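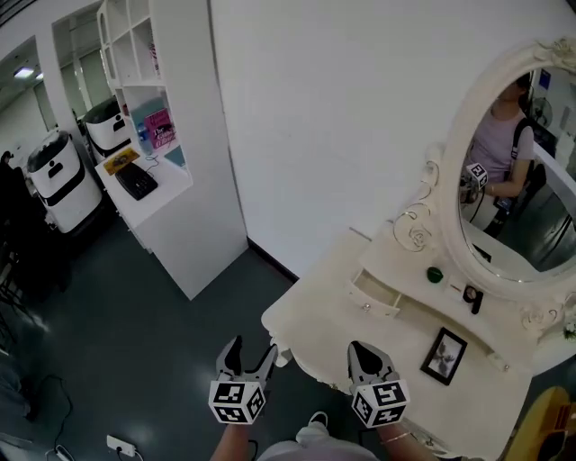 Whether a machine can tidy a dressing table is still an open question at the end of this period, and I would ask the board to read the figures below with that in mind. We chose the dressing table at Norkstead because it looks like a small job. It has a top you can reach without bending and a drawer with a single round knob, and the things left on it are the sort most homes have. A person clears it without thinking. Victor Owino's view in the spring was that the Wirkilier arm would manage it by October. I didn't share that view then and I don't share it now, though I accept that some parts of the job have come on.

Work done

Kwesi Ackah and Gladys Villca have recorded 112 runs of the tidying task by hand, using the hand-held grippers. Of these, 23 had to be thrown away, mostly for poor tracking near the mirror. The rest went to Guoqing Zeng for training. The recording itself is going well. People pick it up in a morning, and a good operator can put a small object into a drawer and push the drawer shut at close to normal speed.

I would caution against reading too much into that. When a person holds the gripper, the person is doing the chore. The runs tell us that two fingers are enough for most of the task. They say little about whether a machine will know which things to pick up, or what to do when a lid slides off.

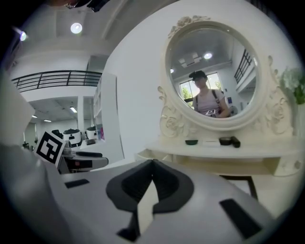
The mirror has cost us more time than anything else on the list. The software sees a second set of markers in the glass and sometimes prefers them to the real ones. Guoqing has written a filter that helps when the operator stands square to the table and helps much less from the side. Lomico suggested covering the glass during recording. We tried it, and the tracking improved, but I have asked the team to stop. People don't cover their mirrors before the cleaning is done, and a result that depends on it is of no use to a care home or a hotel.

Tests on the arm

We ran 18 full attempts on the Wirkilier arm, each starting with objects on the top and the drawer partly open. The arm finished 2 of them without help. In most of the others it got hold of the first object and then lost its place, or closed the drawer before anything had gone in. Flat things are the worst, as the fingers push them along the surface until they reach the edge. Upright boxes and jars are much better.

Victor points out, fairly, that in the last period the arm finished none. He would like this called a turning point. I would call it a start. Both good attempts were made with the same objects in nearly the same places, and Gladys had set the table out herself. We have not yet had a good attempt on a table laid out by someone outside the team, and until we do I don't think the word "household" belongs in our publicity. 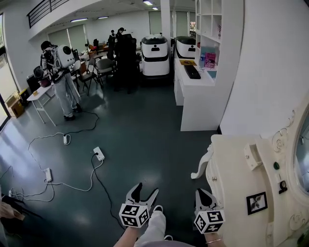

Recording at Norkstead with a pair of hand-held grippers, beside the dressing table.

Shop-floor work

The second half of the grant covers shelf facing for Swai. Muthoni Mohamedi visited the shop on a Saturday to watch staff do it, and came back less hopeful than she went. The lifting is simple enough. The trouble is that staff break off all the time to answer customers, then pick up where they left off. Our present set-up has no way of being interrupted. If it stops, it starts again from the beginning.

Swai have asked for a date when they can see something in the shop. I have not given one and would prefer not to be pressed for one before the next report.

Spending and requests

Spending is within budget. We underspent on travel and overspent on replacement finger pads, which wear faster than the supplier led us to expect. I ask for permission to move the travel money across.

I also ask that the household target be changed from "clears a dressing table" to "clears a dressing table laid out by a stranger, mirror uncovered". Victor has seen this wording and thinks it too strict. Muthoni will send his note on the matter separately.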